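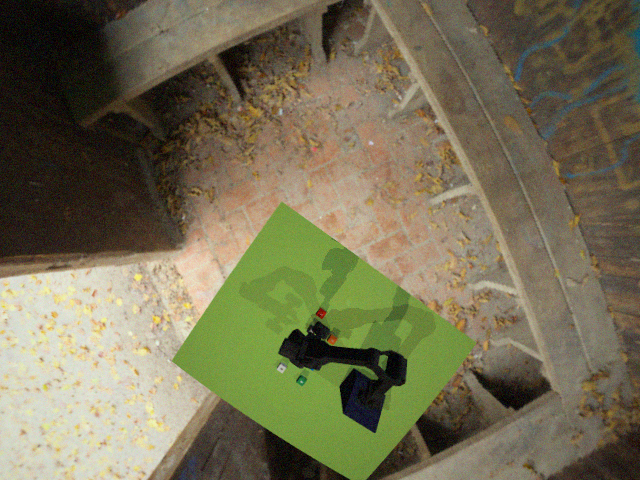
The ferry to Collholm leaves Flekirport at twenty to seven in the morning, and in winter most of the people on it are going to work. They sit in the same seats each day. The crossing takes 11 minutes when the wind is from the west and a little longer when it isn't.

Collholm has a population of 2,351, and until the fish plant closed it hardly needed the ferry at all. People worked on the island, shopped on the island and went across to see the dentist. Now the traffic runs the other way. The boat carries office staff, college students and nurses coming off nights, and the timetable has become the thing islanders argue about most.

The operator, Felira, runs 8 return sailings a day from October to March. It would like to run fewer. The midday boats are often close to empty, and fuel has gone up again. A plan put out in June would have cut the winter service to 4 sailings, with nothing between nine in the morning and three in the afternoon. The island council objected, and the plan was withdrawn for a year.

The trouble with counting passengers at midday is that the few who travel then have little choice. They are going to hospital appointments or coming home from half-day shifts. A parent called by the school in Flekirport can't wait until three.

Güneş, the café beside the Flekirport slipway, opens at six for the first boat. It sells lentil soup, cheese pastries and strong tea, and it keeps a shelf for things left on board - gloves mostly, and one set of car keys that has been there since spring. If the last sailing is cancelled the café stays open until the passengers have found somewhere to sleep.

A bridge has been talked about for decades. The channel is narrow enough, but the seabed is soft and the cost has risen with each survey. Older islanders tend to be against it. Younger ones would like to get home after the cinema, and the last boat still goes at ten past nine.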